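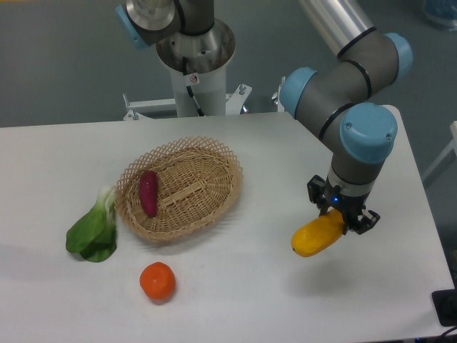 Sweet potato in the oval basket, bok choy and orange fruit on the table

Vanhove Table Produce – read me first

Vanhove is a collection of pictures of vegetables and fruit on a white table, together with one woven basket. It was prepared by Sanne Schouten and Hala Alaoui for the Ellonside kitchen project. The subject is the produce and where it lies: in the basket, beside the basket, or being put in.

Contents

The release has 1,824 pictures, divided over 14 folders. Each folder is one filling of the basket. The folder name gives the month and a running letter, for example september_c. In every folder there is a small text file, items.txt, with one line for each piece of produce that was bought for that filling.

Names of the items

We had some discussion about names, so please use the list as it is. "Sweet potato" is used for the type with reddish-purple skin. "Bok choy" is always written in two words, and pak choi in the older notes from Kolard means the same. Small orange citrus is written "mandarin (or similar)", as we did not keep the shop labels. The long yellow vegetable is more difficult. Hala calls it squash and the shop in Vunimdale sold it under a different name each time, so in items.txt it is "yellow squash, uncertain".
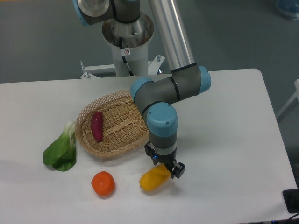
The column "place" has only three values: basket, table, held. A piece that is gripped but still lies on the table is "held". A piece that leans on the rim from outside is "table", also when it touches the weave. Leaves count with their stalk – if the stalk base is inside the rim, the bok choy is "basket".

The basket

The same light tan oval basket is used in all folders. The rim is open and the rest is woven tighter. It is shallow, so bigger items can stick out above the rim. Please do not use the pattern of the rim to measure size, it is not regular enough.

Known problems

In 2 folders the mandarin and the sweet potato lines were exchanged in items.txt. This is corrected in the file fixes.txt, but the originals are left as they were. Shadows on the table are not marked. Weight is missing for all leaf vegetables, and for the other items it is rounded to about 5 grams.

Use

You may use the pictures for teaching and research. If you publish, please mention Vanhove Table Produce and the folder names you used. Corrections to item names are welcome, send them to Sanne with the folder name and the line number.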